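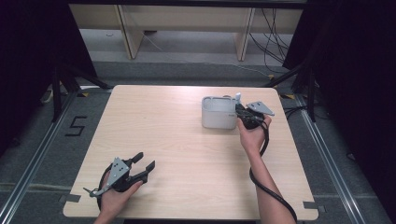 Pour Bindska, la question était simple : pourquoi passer toute une journée avec des brosses à dents, quand les usines attendent des robots qui portent des caisses ? Le commentaire est arrivé sous mon annonce de la visite, et je l'ai gardé dans la poche en allant à la journée portes ouvertes d'Astton, un mardi de décembre. Je pense maintenant que la brosse à dents est un bon sujet, et je vais essayer d'expliquer pourquoi.

L'accueil était à l'étage, avec un café très fort et un badge en papier. On nous a répartis en groupes, puis on est descendus dans la salle où se fait le projet Bindel. Le principe est celui-ci : une personne tient une pince dans chaque main et fait elle-même les gestes de tous les jours. Les mouvements sont enregistrés, et ils servent ensuite à entraîner le robot.

J'ai eu le droit de regarder de près, pendant 3 essais. Un manche de brosse est étroit et lisse, et sa forme change sur la longueur. Si on le serre trop haut, il tourne. 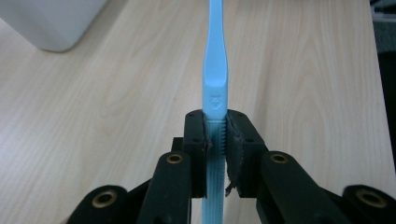
L'entreprise garde 96 enregistrements sur 100, m'a-t-on dit, et les autres sont refaits le jour même. J'ai demandé ce qui fait rejeter un essai. La réponse la plus fréquente est l'hésitation — la personne s'arrête, réfléchit, recommence — et le robot apprendrait aussi cette hésitation. Je n'y avais pas pensé avant.

Le passage d'une pince à l'autre est le moment que j'ai préféré. Avec les doigts, on le fait sans y penser. Avec 2 pinces, il faut décider laquelle lâche la première.

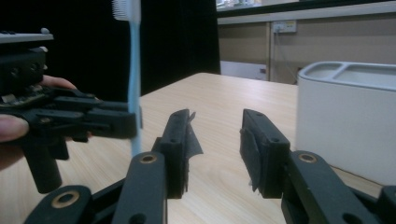 On peut aussi essayer soi-même, à une table voisine. J'ai eu mal au poignet assez vite, et je conseille de retirer sa montre. Après, nous avons vu l'atelier Fülöp, où l'on répare le matériel, mais la visite y était trop courte à mon goût. Le bus du retour part à 17 h devant le portail.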